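Ticket 714: Episodes out of order and old intro playing in podcast apps
Project: Zetov feed plugin
Opened: November 30, 2020
Status: Closed
Priority: Normal

Summary

I host a weekly interview show on personal growth and creative work. The audio files are stored with Cudgate and the feed is built by the Zetov plugin on our own site. After moving the site to a new server, listeners started reporting two problems. Episodes show up in the wrong order, and the newest interview plays with the intro we stopped using in July. Both problems appear in more than one app. The website player is fine.

Steps to reproduce

Open the show in any podcast app. Sort by newest. Episode 13 of the current season is listed under the trailer, and the episode before it is missing until you scroll to the bottom. Play the newest episode. The first thing you hear is the old intro with the long guitar part.

Expected: newest episode at the top, short intro.
Actual: as above.

What I had already tried before opening this

Cleared the site cache. Saved the feed settings again without changing anything. Removed the show from my own phone and subscribed again. Re-uploaded the newest episode under the same file name. None of these changed the result.
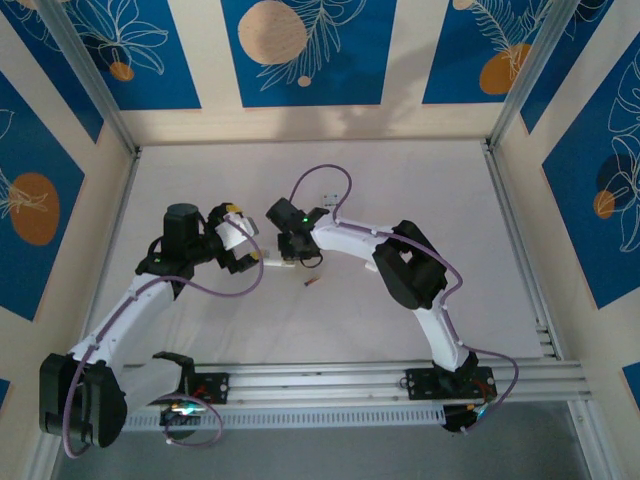

The feed settings page in Zetov has a field for episode order, and mine was set to "publish date," so I left it alone. I did compare the dates in the feed against the dates on the site. They did not match. On the site every episode has the date it first went out. In the feed, five of them had the date of the server move. I keep a text file with the release history and it is the only reason I could tell which ones were wrong. I now tag the file by color, yellow for a date that needs checking and purple for one I have confirmed, the same purple as the thin cable along the left arm, and it is easy to pick out when I scroll fast.

Reply from support

Thank you for the comparison. Please send us the feed address and the time zone set in your site's general settings. Also check whether the five episodes have a value in the "original date" field. If that field is empty, the plugin falls back to the date the post was last imported. A server move counts as an import.

For the intro problem, please do not upload the file again under the same name. Podcast apps and hosting networks keep copies of audio files, and the same name tells them nothing has changed.

Follow-up from me

Time zone was set to UTC. It should have been Central. I have fixed that. The "original date" field was empty on all five. It was filled in on every other episode, and I believe the five are the ones I published from the Paquette editor on my tablet, which does not show that field at all. I entered the dates by hand from my text file and saved each post.

Result: the order in the feed is correct when I open it in a browser. Two apps still show the old order.

Reply from support

That is normal. Apps check the feed on their own schedule. Please wait a day before making further changes. If you edit the posts again in the meantime, it will be hard to tell which change had an effect.

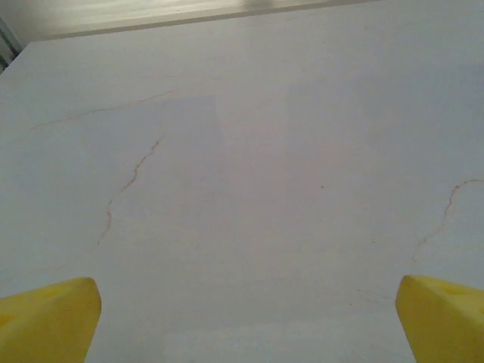 View down to the tabletop, with the two yellow gripper fingers at the bottom corners.

Follow-up from me

Waited a day. Both apps now list the episodes in the right order. The missing episode is back where it belongs, between the one on morning routines and the one with the jazz drummer. I have had one message from a listener who still sees the trailer first. I asked for a screenshot and it shows an app that sorts the trailer to the top on purpose, so I am treating that as a separate matter.

The intro problem is still there. I listened to the newest episode in three places. The website player gives the new intro. The other two give the old one. The total length shown in the apps is also longer than it should be, which fits the old intro being attached.

Reply from support

Please look in your Cudgate account under dynamic inserts. If an intro is set there as a pre-roll, it is added when an app requests the file. The website player uses the direct link and skips inserts, so it would not play it.

Follow-up from me

Found it. There was a pre-roll called "Ranmont intro v2" in the inserts list. Ranmont is the studio that recorded our old opening. I had switched it off in July when we changed to the short one, and it was on again. The only recent change on that account was when I reconnected it to the new server. I do not remember being asked about inserts during that step.

I switched the pre-roll off and saved. Then I exported the newest episode again with a new file name, uploaded it, and pointed the post to the new file. I left the title, description, and episode number alone so that it would not appear as a second episode.

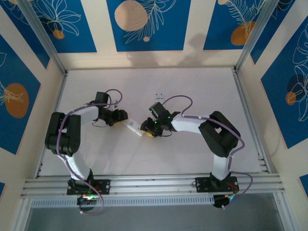 Download counts did reset to zero for that episode on the file level. The post-level total in Zetov still has the earlier plays, so I am using that number for the guest and for our sponsor report. If there is a way to merge the two on the Cudgate side, I would like to know, but it is not urgent.

Checked again the next morning. New intro in every app I have. Length is correct. I also spot-checked older episodes from the same season. Those had been getting the old intro on top of the new one, so people heard both, one after the other. They are fine now without a new upload.

Reply from support

Merging file-level counts is not possible at this time. Your post-level total is the right one to report. We have passed on your note about the reconnect step turning inserts back on. We were able to repeat it on a test account when "restore defaults" is left checked on the last screen.

Resolution

Episode order: original date field was empty on five posts. Filled in by hand. Time zone corrected to Central.
Old intro: pre-roll re-enabled during reconnect. Switched off. Newest episode uploaded under a new file name.

Notes for next time

Uncheck "restore defaults" when reconnecting the host.
Fill in the original date on a computer after publishing from the tablet.
Use a new file name for every corrected audio file.
Keep the release history file up to date.

Ticket closed by requester.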